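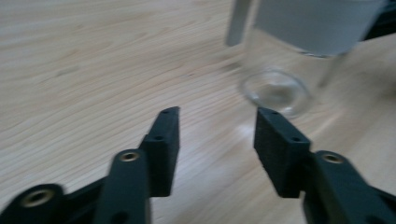 Obinna Uzor wrote in to ask whether a water softener pays for itself in three years, as the Skiven leaflet told him it would. We doubt it, and the answers on this page try to show why.

Frequently asked questions about water softeners

Is the water in Pornthorpe hard?
Yes, fairly. Your water company will give you the figure for your postcode free of charge. Get that before you let anyone into the kitchen with a test kit and a bottle of soap.

What do softeners do?
They swap the calcium and magnesium in the water for sodium. You get less scale in the kettle and you use less soap. Claims about softer hair and younger skin are a matter of taste, and we have yet to see one with decent evidence behind it.

I've been quoted £3578. Is that normal?
It's a lot. Ask for the unit, the fitting and the salt to be priced separately. "Today only" discounts have a funny way of still being there in April.

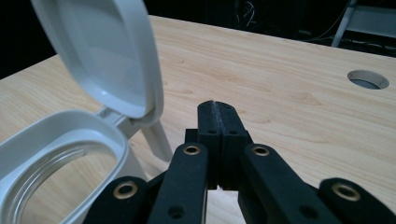
How often does a softener need salt?
Most homes get through a block or a bag every few weeks, depending on how hard the water is and how many people are washing in it. Look up the price of salt before you buy, as some units only take one shape of block.

Are magnetic descalers any good?
We wouldn't spend £50 on one. The sellers talk about "conditioned" water, but the hardness reading is the same on both sides of the gadget. If yours came with a money-back promise, read how long you've got. With the Pundia clip-on it was 15 days, hardly time for a kettle to fur up.

Can I drink softened water?
Most healthy adults can, within the sodium limit. Keep an unsoftened tap for making up baby formula and for anyone on a low-salt diet. A fitter who calls that tap an optional extra should be shown the door.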